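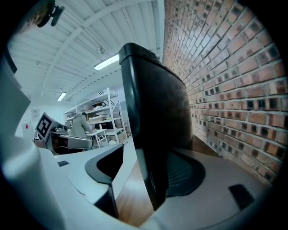
Robot Software Studio
Course notes, week 6: From hand-held demonstrations to a policy you can run
Katitance Institute, Nulivwood campus

Welcome back, everyone. Last week was mostly linear algebra on the whiteboard, and I know a few of you left feeling a bit flat about it, so this week we get to see where all those rotation matrices go. By the end of the notes you should be able to take a recorded session from the two-handed gripper rig, turn it into clean end-effector trajectories, and explain to your lab partner why the trajectories are in the coordinate frame they're in. That last bit is worth more marks than the code, so please don't skim it.

A word on what you need before you start. You should have the Harms toolkit installed and its self-test passing on your own machine. If the self-test fails at the calibration stage, it's nearly always an old copy of the lens file, and deleting the cache folder and running it again will sort you out. If it fails anywhere else, bring your laptop along to the drop-in hour and we'll have a look together over a cup of tea.

Why we record by hand

In first year you drove an arm with a joystick, and I expect you remember how slow that was. A person holding a gripper can open a fridge door, reach in, change their mind and back out again in a few seconds, with all the small corrections people make without thinking about them. Those corrections are the most valuable thing in the data, and they tend to vanish when somebody is steering six joints from across the room.

The price we pay is that there are no joint encoders to read. A real arm tells you where its hand is to a fraction of a millimetre, whether you asked or not. A hand-held gripper tells you nothing of the kind, and everything about its position has to be worked out from the pictures and the inertial sensor. Most of this week's software exists to pay that bill.

Where the pose comes from

There are two sources, and I'd like you to think of them as two witnesses who saw the same event from different spots.

The first is visual-inertial tracking on each gripper's own wide-angle camera. It follows features in the room from one picture to the next and is very smooth over short stretches. Textured surfaces are lovely for this. Exposed brick gives you corners by the hundred, though they do repeat, and a repeating pattern can fool a matcher into sliding along by exactly one brick. Glossy floor tile is a nuisance, as the bright spots you see in it are reflections of the ceiling lights, and they move when the camera moves. The tracker takes them for real points sitting somewhere below the floor. There's a mask option in the toolkit for this, and you'll be using it in exercise 2.

The second source is the set of square markers on the gripper, seen from a camera higher up. We know the size of each marker, so four corners in one picture are enough to recover its position and orientation relative to the camera that saw it. A cube carries a marker on more than one face, which means the gripper can be turned a good way round before we lose it. The estimate is noisier from one picture to the next, and a marker seen nearly face-on can flip between two tilts that explain the corners almost equally well, but it doesn't drift. An hour in, it's as good as it was in the first second.
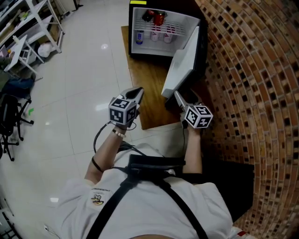 Choosing a coordinate frame

Here is where most of the lost marks went last year, so do read this part slowly.

You have at least four frames to juggle: each gripper's own frame, the overhead camera's frame, the world frame the tracker makes up when it starts, and the frame the robot will eventually use. The tracker's world frame is set down wherever the gripper happened to be at start-up. It'll be different for the left gripper and the right gripper, and different again next session. If you train on raw world poses, you're asking the policy to learn where somebody was standing when they pressed the button.

For the single-gripper exercises we use relative poses. Each action is expressed in the gripper's frame at the moment of the observation, so "forward" means forward from the hand. For the two-gripper exercises you also need the pose of one gripper relative to the other, and this is where the markers earn their keep. When both cubes are visible to the same camera, the camera's own pose cancels:

T_left_right = inverse(T_cam_left) * T_cam_right

Please work that through on paper once, with the subscripts written out in full. I've been doing this for a long time and I still write them out in full. When only one cube is visible, the toolkit carries the last good estimate forward using the trackers, and it sets a flag so you know it has done so. Don't throw the flag away!

Lining up the clocks

Every camera stamps its pictures with its own clock, and the clocks disagree. A constant offset is easy. Take the angular speed of the gripper from the inertial sensor, take the angular speed from the marker poses, slide one over the other and keep the offset where they match best. In the practice recording you'll be given, the offset is 318 milliseconds, and your code should find it to within the time between two pictures. If it lands somewhere wildly different, check that you haven't mixed up degrees and radians before you suspect anything cleverer.

What the policy sees

The policy gets the wrist pictures and the relative gripper poses, and predicts a short run of future actions. It does not get the overhead pictures. Those are for working out poses when we prepare the data, and the arm we deploy on, over in the Pronalville lab, has no such camera. So whenever you add an input to your model, ask yourself whether it'll still be there on the day.
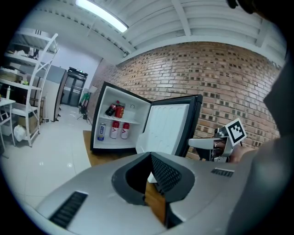 It also helps to remember how much of a wrist picture is gripper. The body of the tool takes up a large share of it and looks much the same from start to finish, whatever colour the rest of the room happens to be. You might be tempted to crop it all away, and I did try that myself one November with great enthusiasm. The trouble is that the fingers are your best clue to how far the object is from the grasp, so a tight crop takes away the very thing you wanted. What worked better was leaving the picture whole and varying the brightness and colour during training, so the network couldn't lean on one particular lighting.

With two hands there's a further wrinkle, in that one gripper will often wander into the other's view, and sometimes the operator's hand or sleeve comes with it. Leave the second gripper in. It carries real information about coordination. The hand and sleeve are another matter, as the robot won't have either, and the toolkit can paint over them with a learned mask. Look at a good handful of masked pictures with your own eyes before you train on them. Masks near the edge of a wide-angle lens, where straight things bend, are the ones that go wrong.

Exercises

1. Load the practice recording and plot the position of each gripper over time, from the tracker and from the markers, on the same axes. Mark the stretches where the marker estimate is missing.

2. Run the tracker with and without the floor mask. Describe the difference in a paragraph, and say which direction the drift goes.

3. Recover the clock offset. Show the correlation curve as well as the number.

4. Compute T_left_right for every moment when both cubes are visible. Find any flips and suggest a rule that removes them without removing honest fast movement.

5. Train the small policy on some 80 demonstrations using world poses, then again using relative poses. Compare them on the held-out set, and write half a page on why the comparison came out as it did. If your numbers disagree with what you expected from the lecture, write that down too, I'd much rather read a puzzled half page than a tidy one.

Put your plots and your writing in a single file, with your code in a folder beside it. You're welcome to work through the exercises with a partner, but the half page in exercise 5 should be your own words.

Reading for next week is the chapter on action chunking, up to the section on latency. Bring your exercise 4 results with you to the lab, as we'll be feeding them straight into the two-arm planner.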